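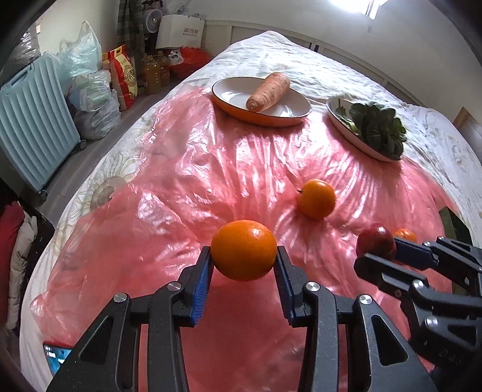 Oranges, an apple and a carrot on a plate.

Search this help desk Enter ticket number or keyword Go

Print this page | E-mail this page

Trosel League Statistics -- Support Record
Subject: Batting totals do not match box scores after a suspended game
Submitted by: Tae-yang Kang, league statistician, Bemthorpe Baseball League
Status: Closed
Priority: 2

Description of the problem
The league reports that season batting totals for the Insaurralde club are higher than the sum of the club's box scores. The difference first appeared on Thursday, after the second part of a suspended game was entered. The team page shows 26 more plate appearances than the box scores support. On-base and slugging figures are also affected, and the published leader board for the division is therefore incorrect. Pitching totals for the opposing club, Triltska, show the same 26 extra batters faced. Fielding totals appear to be correct.

Steps already taken by the league
The statistician recalculated the season from the administration menu and cleared the page cache. Neither step changed the totals. The box score for the suspended game was opened and compared with the paper scorebook, and no errors were found in it.

Support response, first entry
The totals were reproduced on our test copy. Please confirm whether the game was resumed with the "Continue suspended game" option or entered as a new game and then merged. Please do not delete either entry until we have reviewed them. Deleting the parent entry removes the lineup for both clubs, and it cannot be restored from the league's side.

League reply
The game was stopped by rain in the fourth inning. The scorer at the resumed game did not have access to the original entry and opened a new one. The two were merged the same evening by the league office.
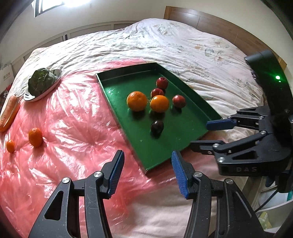

The merge message said that the operation was complete, and the schedule now lists one game only. One further point may be of use: the shortstop for Insaurralde is listed with 153 plate appearances, and his own game log adds up to fewer.

Support response, second entry
The cause has been found. When the games were merged, the early innings were copied into the combined game, but the first entry kept its "count toward season" mark. It is hidden from the schedule and is still read by the season totals. We have removed the mark on the hidden entry and run a full rebuild for both clubs. Changes may take up to 24 hours to reach the public leader board.

Verification
Team plate appearances now agree with the box scores, as do batters faced for Triltska. The league should check any weekly report sent out after the merge -- saved reports are not rebuilt and must be run again.

League reply
Totals checked against the scorebook and found correct. The weekly report has been run again and sent to the clubs. The ticket may be closed.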